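Grivthorpe Robotics Club
Minutes of the meeting of 13 July 2026

Present: Alfredo Quiambao (chair), Edgardo Talavera (minutes), and members of the Ledau team and the Gbeho team.
Apologies: none were received.

1. Minutes of the last meeting
The minutes were read and accepted with one correction. The spare batteries were ordered by the Gbeho team, not by the Ledau team.

2. Money
The club has $3,000 for the season. Alfredo reminded the members that the entry fee for the Flekano challenge must be paid from this amount. It was agreed to pay the fee this week and to keep all receipts in the blue folder.

3. Ledau team, delivery robot in simulation
The Ledau team reported on the street corner test. The robot must stop before a crossing when a person is walking toward it, and must wait until the person is on the other side. The team now uses a city corner with a zebra crossing, traffic signals and one pedestrian coming over the paved corner. They made 40 runs since the last meeting. In four of them the robot did not stop in time. The team thinks the program decides too late that the person wants to cross.

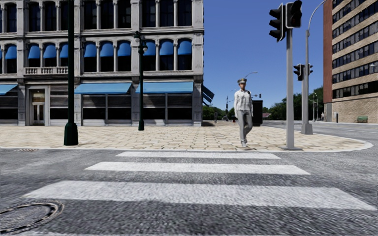 Alfredo asked whether the robot should slow down for every person near the curb, also when this person is only standing. He said a robot that stops for everybody will never finish the course inside the time limit, but he would prefer a slow robot to a dangerous one. The team answered that they can make the speed depend on the walking direction. They will try both ways and compare the times.

It was also discussed if the test should include more than one pedestrian. Decision: first solve the case with one.

4. Gbeho team, line follower
The new wheels are mounted. The robot still loses the line in sharp curves. Edgardo offered to look at the sensor settings together with the team after the meeting.

5. Other matters
The shared computer is slow when two simulations are running. Members are asked to write their name on the list before they start a long run.

6. Tasks
Ledau team: compare the two stopping rules, and send the results to all members.
Gbeho team: repeat the curve test.
Alfredo: pay the entry fee.
Edgardo: ask if the room is free in December.

The meeting was closed after item 6. Minutes taken by Edgardo Talavera.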